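Been thinking about my old band teacher all day so you get a thread, sorry in advance

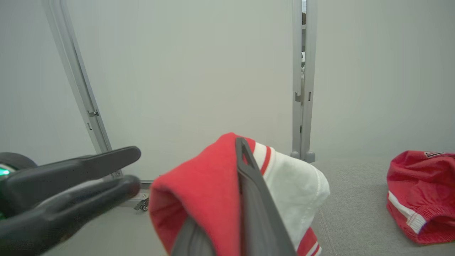

Mr. Kuusk passed in October. Urmas Kuusk, Strachan Middle School, 3 decades of kids squeaking through the same march every spring!! I was one of the worst

2/ He let me switch from clarinet to tuba in seventh grade with 11 days to go before the concert. My mom about fainted. He just said "well, breathe more" and handed me the mouthpiece

3/ Austra Lepik (trumpet, way better than me) has been collecting names of his old students and she's up to 931 already. The service was packed, people standing out in the hall, and an alumni bunch played him out. We rushed the ending like always

4/ He wrote a note home for every single kid, every year, by hand. Mine said I was "loud in a useful way." Still have it in my desk

5/ If you had him, please send Austra your name and what you played. She wants it all in the book for his family before the holidays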